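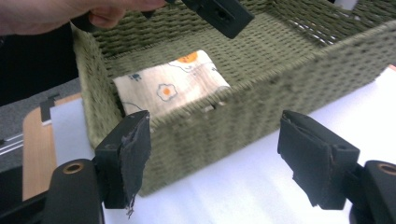
Wie viele Zeichen muss ein Beitrag im Forum Flidance künftig mindestens enthalten? 80 Zeichen, Zitate und Signaturen werden nicht mitgezählt.

**Protokoll der Moderationssitzung, 3. August 2025**

Form: Sprachkonferenz, Textkanal parallel geöffnet

**TOP 1 - Mindestlänge**

Die Prüfung erfolgt beim Absenden. Das Unterforum »Kurzmeldungen« bleibt ausgenommen. Bestehende Beiträge werden nicht nachträglich gesperrt. Angenommen bei einer Enthaltung.

**TOP 2 - Meldungen**

Offen sind 589 Meldungen, überwiegend Linkspam aus neu angelegten Konten. Doppelte Meldungen werden ab sofort zusammengeführt. Das Filtermodul Grukano läuft zunächst im Protokollmodus, also ohne automatische Löschung. Auswertung in der nächsten Sitzung.

**TOP 3 - Neue Konten**

Externe Links werden erst nach 20 freigegebenen Beiträgen zugelassen. Der Antrag auf 40 Beiträge wurde abgelehnt. Interne Verweise sind nicht betroffen. Private Nachrichten bleiben für neue Konten offen - das Limit pro Stunde wird gesondert geregelt.

**TOP 4 - Umzug des Archivs**

Das Archiv wechselt vom Server Leblanc auf Clilham. Während der Übertragung ist es nur lesbar. Alte Adressen werden dauerhaft weitergeleitet. Die Suche muss danach neu indexiert werden; Anhänge folgen in einem zweiten Durchlauf.

**TOP 5 - Verschiedenes**

Der angeheftete Regeltext wird an TOP 1 und TOP 3 angepasst. Entwurf bis Ende August im internen Bereich, Rückmeldungen bitte direkt im Thema.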